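나사 머리를 숨기지 않는 사람, 므웬데 음파우메를 만나다

토요일 아침 8시, 작업실 '제나크(Zenach)'에서
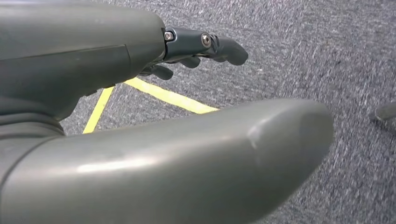

므웬데 음파우메(Mwende Mfaume) 씨는 남의 집 가구를 고치고, 색을 다시 입히고, 가끔은 방 하나를 통째로 손봐 주는 사람이에요. 저도 작년에 흔들리는 식탁을 맡긴 적이 있는데, 그때 돌아온 식탁 다리에 볼트가 훤히 드러나 있어서 좀 놀랐거든요. 그래서 앉자마자 그 얘기부터 꺼냈습니다. "왜요, 예쁘잖아요!" 하고 웃더라고요. 사진에 보이는 것처럼 짙은 올리브빛 도는 무광 회색 옆에 은색 육각 홈 볼트가 반짝하면, 그 작은 점 하나로 눈이 간다는 거예요. "어두운 색은 심심하다고들 하는데, 금속이 조금만 들어가면 표정이 생겨요. 저는 뚜껑 씌우는 게 제일 아까워요."

색 얘기가 나오니 말이 빨라졌습니다. 요즘 손님들이 회색을 많이 찾는데, 막상 칠해 놓으면 차갑다고 다시 오는 경우가 꽤 있대요. "그럴 때 저는 초록을 살짝 섞어요. 올리브 쪽으로요. 아침저녁으로 색이 달라 보여서 질리지가 않아요." 그럼 광택은요? 했더니 고개를 절레절레. 손이 많이 닿는 서랍 앞판 말고는 거의 다 무광으로 간다고 합니다. 모서리는 둥글게 굴려 놓고요. 둥근 면에 빛이 부드럽게 걸리는 게 좋아서 사포질에만 반나절을 쓴 날도 있다네요(저라면 한 시간 만에 도망갔을 것 같아요).

제일 힘들었던 일은 '툴틴(Tultine)'이라는 작은 찻집의 긴 벤치였답니다. 사포는 600방까지 올렸는데 주인이 와서 너무 매끈하다고 했다나요. "속이 쓰렸죠. 근데 앉아 보니까 저도 미끄러지더라고요." 결국 앉는 면은 다시 거칠게 잡고, 등받이만 그대로 두었대요. 아직도 그 찻집에 가면 등받이부터 쓰다듬게 된다고 해요.

차를 한 잔 더 따르는 사이에 옆자리의 일레인 아후다(Elaine Arruda) 씨가 끼어들었습니다. 둘이 같이 일한 지 4년째래요. "므웬데는 조이는 걸 너무 좋아해요. 원목은 숨 쉴 틈을 줘야 하는데." 므웬데 씨는 바로 반박했고요. "헐거우면 삐걱거려. 삐걱거리면 손님이 밤에 전화해." 한참 실랑이를 하더니 결론은 없이 볼트 상자를 꺼내 보여 주더군요. 길이별로 나눠 담고 칸마다 연필로 적어 둔 상자인데, 어찌나 부럽던지 저도 집에 와서 공구 서랍을 엎었습니다. 아직 반밖에 못 치웠어요.

집에서 혼자 해 볼 만한 것도 물어봤어요. 므웬데 씨의 대답은 의외로 단순했습니다. "흔들리는 의자부터 뒤집어 보세요. 육각 렌치 하나면 돼요. 한 군데를 끝까지 조이지 말고, 돌아가면서 조금씩요." 칠은 그다음이고, 색은 작은 판에 먼저 발라서 며칠 벽에 세워 두고 보라고 합니다. 본인도 작업실 한쪽에 그런 색판을 거의 40장 세워 뒀는데, 정작 자기 집 현관문 색은 아직 못 골랐다네요.

다음 일은 친구네 부엌 선반이랍니다. 무슨 색이냐고 물으니 일레인 씨가 먼저 대답했어요. "올리브죠, 뭐."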